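Baskets, again

June 18, 2023

Before I start, thank you to everybody who wrote to me after the last post about drawers. I did not expect so many letters about drawers. Siiri Leinonen even sent me a drawing of hers, with measurements, and I will come back to it when I have the time.

Today I want to write about baskets, because I have changed my mind about them. When I moved to this country I believed that a basket is a thing for people who can not decide where something belongs. My grandmother had one in the hall and it was full of keys that opened nothing. So for many years I had only shelves and boxes with lids, and I was quite proud of it.

The problem with lids is that I forget what is under them. Last October I found a bag of walnuts which I had bought three times. After this I made a small rule for myself: food that must be eaten soon goes in something open and low, where my eye falls on it when I walk past. Fruit is the best example. In a deep bowl the bottom apple is always the sad one.

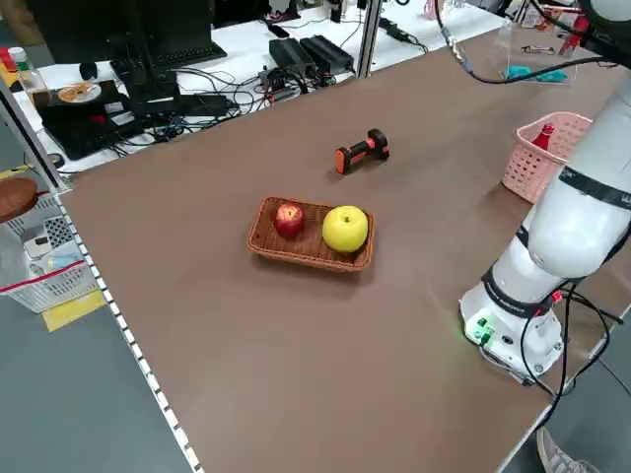

Red apple, yellow apple, and the low wicker one that I like best for fruit.

Wicker has its faults, I know. Crumbs go into it and stay there, and if you wash it too much it becomes grey and tired. I turn mine upside down over the sink and knock on it with a wooden spoon, and then I go over it with a dry brush. Sirkka Eskola says that I should put a cloth napkin in the bottom. She is probably right, but then I have also a napkin to wash.

I keep the fruit basket small on purpose. A big one asks to be filled, and I am one person who eats one apple in the afternoon, with some cheese if there is any. My neighbour Floor Mertens has a big family and she needs a different system, with a crate on the balcony in the cold months. I would not tell her to do it my way.
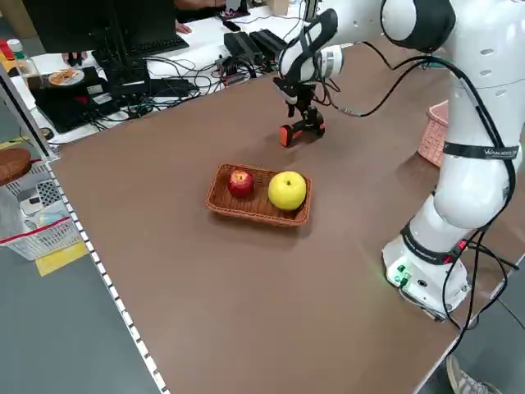
The other thing I learned is that a basket should have one kind of thing in it, or at least things which have the same reason to be together. When the apples are sharing with batteries and a pencil sharpener, I stop seeing the apples. I tried for a while to make little labels, but labels on wicker fall off and I found them in my socks.

For everything which is not fruit I prefer plastic with holes. It is not beautiful. But it can stand under the tap, it dries fast, and a bottle that leaks a little does no harm to it. I like also the colours, I must admit it. At the shop they had beige and they had pink, and I stood there too long for a grown woman.

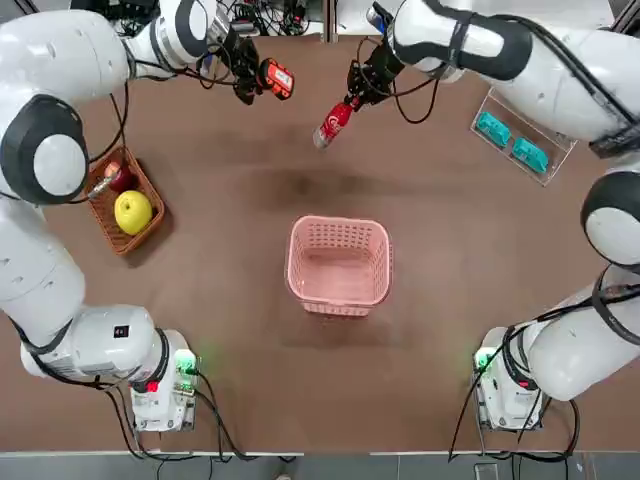
The pink basket with nothing in it, and the red Coca-Cola bottle.

A bottle is a difficult guest in a low basket, by the way. If it stands up it looks over the edge and falls when you carry it, and if it lies down it takes the place of everything else. I put bottles in first, against a corner, and the small things around them.

Next time I will try to write about the shelf over the washing machine, where I have not yet found any rule that works. If you have one, please write to me. Caoimhe, I still have your sewing tin and I will bring it when I come.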